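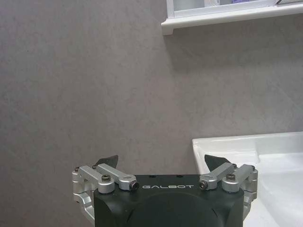
Figure 3. Wrist camera view with the gripper open and no object between the fingertip pads. A gray wall fills most of the background; the rim of the sink is at lower right.

4. Evaluation of the Dronine Washroom Package

4.1 What is supplied

The Dronine package is sold as an add-on for mobile manipulators that already have a two-finger gripper and a color camera at the wrist. It consists of a software license, a calibration card, a printed setup guide and a year of remote support. No arm, base or gripper is included. The buyer is expected to bring a working robot, and the setup guide assumes that joint control, base navigation and an emergency stop are already in place.

The software has three parts. The first is a view checker, which compares the current wrist image with a stored reference and reports whether the fingers, the background and any fixed fixtures are where they are expected to be. The second is a small set of motion routines for picking items from ledges and shelves, placing them back, and moving clear of fixtures. The third is a logging tool that stores each image with the joint readings and the routine that was running. The parts can be bought separately, but we tested them together, as this is how the seller recommends using them.

We compared the package with the Skondon planner, which we had used in our earlier work. Skondon does not use the wrist image for checking. It plans from a room map and a model of the hand, and it stops when the measured joint load passes a limit. Both were run on the same arm with the same gripper.

4.2 Test site and setup

The tests were run in the washrooms of Sistaldale, a residential building with short-stay apartments. These rooms are small. The free floor beside the sink was in most cases just wide enough for the base, and the arm had to work from one side. Walls, sinks and storage differed from room to room, and we did not alter any of them for the tests.

Setup followed the printed guide. The calibration card was fixed to a door, the arm was moved through 11 poses, and the software computed the offset between the camera and the hand. The guide also asks for a clear view with the gripper open in each room before any routine is started. Figure 3 is an example of this kind of view. Both black fingertip pads can be seen, one on each side of the gap, together with the aluminum linkages that carry them. The housing takes up the bottom center of the image, so a fixture directly below it could not be checked from this pose alone.

Two points in the guide gave us trouble. It does not say how far the gripper should be opened for the reference view, and our first references were taken at different openings. The checker then reported a finger fault in rooms where there was none. We fixed one opening for the rest of the study and recorded all of the references again. The guide is also unclear on whether the card should be removed before the reference is stored. Support confirmed that it should.

Calibration was repeated whenever the camera mount was touched. The procedure took 26 minutes the first time and less on later attempts, mainly due to practice with the card. The software gives no running estimate of calibration quality, only a pass or fail at the end. We would have preferred to see the residual at each pose, which would make a single bad view easy to find and repeat.

4.3 Background and occlusion

The view checker depends on being able to separate the hand from what is behind it. For the housing this was rarely a problem. The dark green block stands out against most washroom walls, and the white GALBOT lettering on its top face gave the software a stable set of edges to track. The black pads were also found reliably against light surfaces.

The linkages were harder. They are silver, and the mottled gray wall in Figure 3 is close to them in tone in many parts. In the same view the bracket on the right overlaps the white sink, so that one linkage has a partly gray and partly white background while the other does not. Dronine handles this with a mask that is drawn once for each hand and then moved with the joint readings. The mask worked well at rest. During fast wrist motion it lagged behind the image, and bright parts of the bracket were sometimes treated as part of the room.

Lowering the wrist speed removed most of these errors. We used the lower speed in all of the reported runs, for both products, so that the comparison would be fair. A buyer who needs shorter cycle times should test the mask at full speed before relying on it.

Shelves above the sink were a second source of difficulty. In Figure 3 a white shelf or cabinet bottom comes out from the wall at top right and casts a soft shadow below it. Shadows of this type were at first included in the fixture outline by the checker, which made the fixture appear deeper than it was. The result was a cautious path that kept the hand farther away than necessary. This is a safe error, but it put some items out of reach. Items on the shelf were also blurred in close views, and the pick routine would not start until the wrist had been moved to a pose with a sharper image.

4.4 Results

The log for the full study holds 681 checked views. The checker was most dependable when both fingertips were inside the image and the base was still. It was least dependable when a fixture entered at the edge of the view and left again during the same motion. In those cases the log often showed a fault report followed by a clear report with no action by the operator, and the routine resumed without a prompt. We consider this a design weakness. A fault raised close to a ceramic or glass surface should wait for the operator to clear it.

Skondon gave smoother paths and needed fewer stops, provided that the room map was correct. When an item had been moved or a cabinet door left open, it had no means of noticing until contact. Dronine stopped before contact in most of these cases. The price is a slower routine, with a pause for each check, and a larger amount of work before the first run in a new room.

Neither product handled reflections well. Glossy sink rims and the curved sides of basins returned highlights that shifted as the wrist moved. Dronine offers a setting that ignores small bright regions, and with this setting on, false reports near sinks dropped noticeably. The setting is off by default and appears only in an appendix to the guide.

4.5 Support and documentation

Remote support was contacted during setup and again in October, after a software update changed the format of the stored references. Replies were clear and came with corrected files. The update itself was poorly announced — the only sign of the change was that old references no longer loaded. Sites with many rooms should keep a copy of the earlier version until all references have been converted.

The logging tool was the part we would keep in any case. Each stored image can be opened next to the joint readings for the same moment, and filtering by routine is fast. Export is limited to one file type, so we wrote a short converter to bring the data into the format used by the Ahn analysis scripts. The converter does not depend on the view checker and can be used with the logging tool alone.

4.6 Limits of this evaluation

All runs used one model of gripper and one camera position. A slimmer hand would block less of the lower part of the image, and some of the occlusion effects described in Section 4.3 would then be smaller. The washrooms were tested under their installed lighting with doors closed. We did not test wet surfaces, running water or mirrors placed directly in front of the camera, and the results should not be extended to those conditions. The license fee was paid from project funds at the listed price, and the seller did not see the results before submission.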